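# Chapter 5: Who Owns Your Beer?

The word "independent" appears on a great many bottles. This chapter asks what it is worth. Before you read on, write down the last three drinks you bought and who you think made them. Keep the list; you will need it for the exercises.
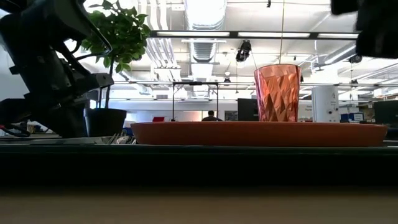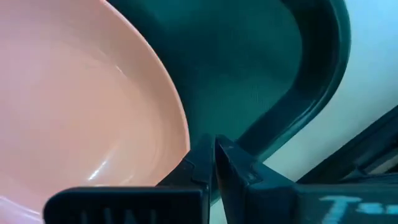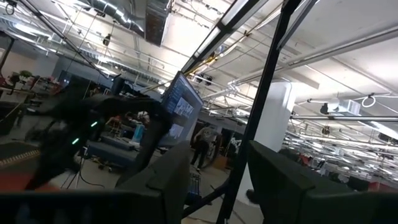
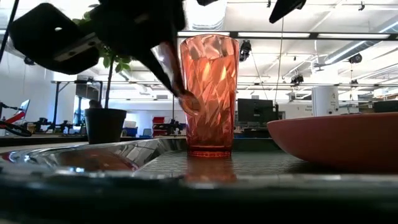
**Hefin Probert**
*Lecturer in Food and Drink Business, Nondale College*

When Llorente, a large drinks group, bought the Flendesness cider house, both sides said that nothing would change. Buyers always say this. The cider maker kept his job, the label kept its apple tree, and the press release used the word "family" 11 times.

Look at the numbers instead. Before the sale, Flendesness bought fruit from 11 orchards. Two harvests later it bought from 5. The cider was sold in 200 stores before the deal and 1,040 after it, so somebody was filling a lot more bottles with juice from a lot fewer growers. The label did not say how.

Was the cider worse? Gonzalo Aguirre, who ran the tasting panel at Fondau, thought so — but his panel knew about the sale before they drank. Treat that result with care. People taste what they expect to taste, and a small maker's fans have their own reasons to find fault.

We will come back to blind tasting in Section 5.3. First we need to settle what a buyer is paying for: the orchard contracts, the equipment, the recipe or the name.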